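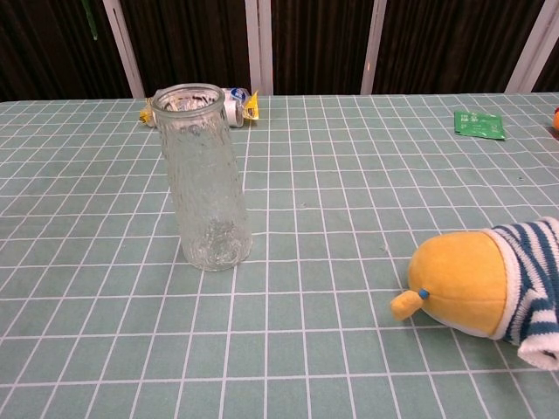 *Glass vase on the green grid tablecloth.*

**List:** plolten-node-ops
**Date:** Apr 2, 2023
**Subject:** Re: Pruning default in Brekow 6 and the safe rollback window

Replying on the list instead of in the issue tracker, as the question affects people who run Drurkell too and they don't all read the Brekow tracker. Quoted text is trimmed to the parts I answer.

> We moved two of our Plolten nodes to Brekow 6 last week. The release notes say pruning is now on by default, with `retain_blocks` set to 2582. Our nodes were archive nodes under the old release. The config file had no pruning section at all, so after the upgrade they started deleting old state on first launch.

Correct. An absent section now means "pruned" where it used to mean "archive." The release notes mention the new default but don't say what happens to a config file that predates it. I've opened a documentation change for that. To keep archive behavior the section has to be written out:

```
[state]
mode = "archive"
```

Set this before the first start on the new release. The pruner runs as soon as the database is opened, before peers are contacted, so starting the node offline doesn't protect you. Old state that has been dropped can't be fetched from peers either. The network protocol serves block bodies and receipts for any height, but state only near the head. You have to replay from genesis or from an archive snapshot.

> Is there any way to stop it partway? One node was still working through the backlog when we noticed.

Yes. The pruner works upward from the lowest height it finds and commits in batches. If you shut down cleanly, everything above the last committed batch is still there. Then set `mode = "archive"` and start again. You end up with a node that holds full state from some height onward and nothing below it. Brekow reports this height in the startup log as `state_floor`. Queries below the floor return error `STATE_MISSING`, and a correctly written wallet backend should treat that as "ask another node." Several don't, and read it as a zero balance. Check yours before you put the node back behind the load balancer.

Don't kill the process. The batch commit itself is atomic, but the index that maps heights to state roots is written separately, and after a hard kill the two can disagree. The repair command is

```
brekow db reindex --from-floor
```

It is single-threaded and slow on spinning disks. It is safe to interrupt.

> How much disk does the new default save? We size our machines for archive and I would like to know whether we can shrink the pruned ones.

On my own archive node the state directory was nearly 657 GB before the upgrade. I'm not going to give a figure for the pruned one. It depends heavily on whether the database has been compacted, and mine had not been. Deleting records doesn't return space to the filesystem right away. The space is marked free inside the database files and reused for new writes. To get it back you need an explicit compaction:

```
brekow db compact --state
```

Compaction writes the new files next to the old ones before removing the old ones, so it needs free space equal to the size of the live data. A disk that is already full can't be compacted in place. In that case a fresh sync from a recent snapshot onto a new volume is quicker and less likely to go wrong.

I wouldn't shrink the volumes until you've been through a full month on the new release. Block size on Plolten varies with the settlement cycle, and the quiet part of the cycle makes the disk look larger than it is.

> Why 2582? It looks arbitrary.

It comes from the protocol. A Plolten checkpoint can be challenged until the dispute window closes, and the number is the length of that window in blocks plus the margin that the reference implementation uses for late challenge inclusion. A node that keeps less state than this can still follow the chain, but it can't check a fraud proof that refers to the oldest disputable block. It has to trust its peers for that check. The config parser will let you set a lower value with a warning. Please don't do that on a validator.

Setting it higher is fine and costs only disk.

> Our bigger worry is rollback. In October the test network went without a final checkpoint for long enough that we had to rewind. Would a pruned node have survived that?

I went back to my logs for this one. The stall on the test network ran to 874 blocks before finality resumed, and the rewind went to the last final checkpoint. A node with the default setting would have had the state it needed. So would one with a considerably lower setting.

That isn't the whole answer, though. There are two separate limits and the documentation mixes them up.

The first is state retention, discussed above. It controls whether the state root for an old block can still be loaded.

The second is the undo journal. When Brekow rewinds, it doesn't load the old root directly. It walks backward through the journal and reverses each block's changes to the flat account index. The journal has its own retention setting, `journal_blocks`. If this isn't set, it follows `retain_blocks`. If it was set in an old config file, the old value is kept, and the old sample config shipped with a value that is much too small for a stall like the October one. Anyone who copied the sample file some releases ago may have it without knowing.

If the journal runs out during a rewind, the node discards the flat index and rebuilds it from the state trie at the target block. This works, provided that the root is still there. It's slow, and while it is going on the node answers no account queries and produces no attestations. For a validator that means missed duties for the whole rebuild. I'd remove `journal_blocks` from the file entirely and let it follow the main setting.

You can check the effective values without restarting:

```
brekow config show --effective | grep blocks
```

> Does Drurkell behave the same way? We run it as the fallback.

No. Drurkell doesn't use a flat index, so it has no journal in this sense. A rewind is a change of root pointer and finishes quickly. In exchange its account reads are slower in normal operation, and pruning is done by copying the live state to a new database, which can't be done while the node is serving. It also remains an archive node by default. Its maintainers have said on this list that they don't plan to change this before the next protocol upgrade.

One practical consequence for mixed setups: if your proxy picks a backend by latency alone, historical queries will tend to go to the pruned Brekow node, which fails fast with `STATE_MISSING`, and a simple proxy counts that as a healthy and very quick response. You should route by height. The proxy needs to know the floor of each backend, and both clients now expose it:

- Brekow: `node_stateFloor`
- Drurkell: `debug_oldestState`

The first returns a decimal number and the second a hex string with prefix. On a Drurkell archive node the result is zero, not null. Poll it; don't read it once at startup, because on a pruned node the floor moves up with every block.

> Last point. The Georgiev review of the pruner was supposed to be published before the release. I can't find it.

It was delivered to the Brekow maintainers and the summary is in the repository under `docs/reviews`. The full text isn't there yet. From the summary, the review covered batch atomicity, behavior when the disk fills up, and the reference counting that decides whether a shared trie node can be deleted. The height index problem I described above is listed as a known issue with low severity. I'd rate it higher, given how many people run nodes in containers with a short stop timeout. If the timeout expires during a large batch, the container runtime sends a hard kill and you're in the reindex case. Raise the stop timeout, at least while the node is working through its first backlog.

The review didn't cover upgrades from archive to pruned mode. It started from a freshly synced pruned database in every test. That is the path you took, and I expect many others on this list will take it too, so reports are useful. If you send one, please include:

1. the release you upgraded from
2. the pruning and journal lines of the old config file, or a note that there were none
3. the `state_floor` line from the first start
4. whether the shutdown before the upgrade was clean

Leave out the peer section of the config. It contains the node key in older files, and the archive of this list is public.

I've proposed two changes on the Brekow side. One makes the node refuse to start when it finds an archive database and no explicit `mode`. The other writes the height index in the same commit as the batch. The first is a few lines and could go into a point release. The second changes the on-disk format and will have to wait for the next major one, with a migration step.

Until then: set `mode` explicitly on every node, pruned ones included.

-- 
plolten-node-ops mailing list
Plain text preferred. Please trim quotes when replying.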